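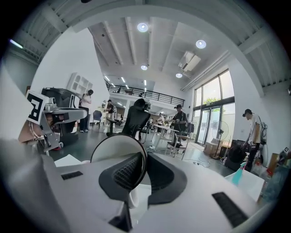
A sheet of white paper, lying flat.

I love paper lists, and I think more of us should go back to them! I dropped my phone app (Listosia, a perfectly good one) in September and started writing the day out by hand - groceries, calls, the odd worry - and I get so much more done. A sheet of paper has an end. You run out of room, so you stop adding chores and start doing them. My neighbor Deepak Kushwaha says he'd lose his in an hour, and maybe he would, but writing it again takes two minutes and you remember half of it anyway. Try it for 30 days, with any old pen.

611 shares | 2 comments

Recent posts
In praise of the long lunch
Why I still mail postcards
Let kids be bored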